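Weekend workshop assistant, community sewing and craft rooms

Drurent Craft Rooms
Part-time, permanent
Posted 11 April 2021

Drurent runs evening and weekend classes in fabric painting, basic sewing, screen printing and card making. We are looking for one assistant to work alongside our two tutors. The job is 18 hours a week, mostly Saturdays and Sundays, with one weeknight class during school terms.

You will report to Leonor Frade, who manages the class program. The pay is $33 an hour plus super, with the usual loading on Sundays. There is a three-month probation period.

What the work involves

Setting up for each class from the tutor's list and packing away at the end. Helping beginners thread machines, transfer patterns and mix colours. Washing screens and brushes. Keeping the supply register up to date and telling Leonor what needs reordering. Answering the phone when the front desk is closed. On print days you will be on your feet for most of the shift, and boxes of fabric can be heavy, so please tell us if you need help or equipment for lifting.

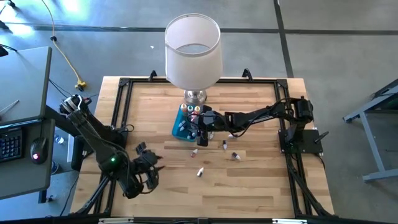

Bottles in a teal bin, with the white-shaded lamp at the back of the bench.

Most of our students are adults who have not done any craft since school. Some are nervous about it. We need a person who can explain the same step a few times without taking over the work. The children's sessions in the July holidays are busier and noisier, with a tutor in the room at all times.

What we are looking for

You should be able to use a domestic sewing machine and fix a jammed bobbin. Experience with screen printing is useful but we can teach it. You will need a current Working with Children Check before your first children's session. First aid training is paid for by us if you don't already hold a certificate.

You don't need a teaching qualification. Retail, childcare or aged care experience is a good match for this job, as is time spent helping at a school or club.
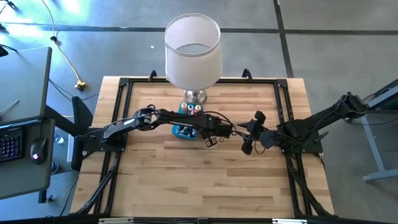 Markers in their tray in front of the lamp.

Hours and location

Saturday and Sunday shifts start at 8.30 am. The weeknight class finishes at 9 pm and you should be out by 9.30. The rooms are at 273 Ghumman Street. The 910 bus stops at the corner and there is free parking behind the building after 5 pm and all weekend.

Staff get one free place in any class each term, and materials at cost price.
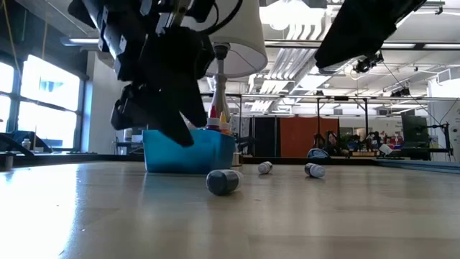 How to apply

Send a resume and a short letter, one page at most, to Leonor Frade at the address above or hand it in at the front desk. In the letter, tell us about something you have made and something you have taught another person to do. Please include two referees. Photos of your own work are welcome but won't count against you if you leave them out.

We will ring everyone we want to interview. The interview takes half an hour and includes a short practical task at a sewing machine. Questions about pay or rosters can go to Tariq Rana in the office.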